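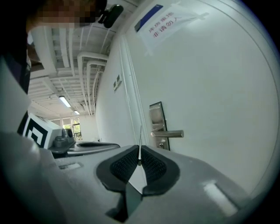 Yolanda Greenberg writes that I'm being unfair to the new governor of Orkville, and that opening the old customs house to the public is "a real change, whatever you think of the man."

Home Posts Replies Media Likes

Maybe. I read the order last night. It opens the ground floor and the courtyard. The upper rooms, where the council meets and the decisions get made, stay closed to visitors.

Tours run four mornings a month, 20 people at a time, and you have to book through the governor's own office. So the people who run the building pick who gets to see it.

Musa Tamuno asked what the last governor did. Less! She opened it one day a year and the line went down to the harbor. I complained then too, go look.

What bugs me is the speech. He said "the house belongs to Orkville again." It has belonged to Orkville for over 100 years. The deed never moved.

Also the ticket money. Entry is free, fine, but the courtyard cafe went to a company from Vondow and I can't find a notice asking for other bids. If there was one, send it to me and I'll post it.

Mayuree Pongsiri says the budget papers from the November session list seven new guide jobs. I looked. They're listed as "planned" – no pay line, no start date.

Kwadwo Nutsugah thinks the upper floor comes next, once the stairs are fixed. The stairs have been about to be fixed since I was in school.

I'll book a morning and go. If they let us past the second door I'll say so on here, and Yolanda can have her apology.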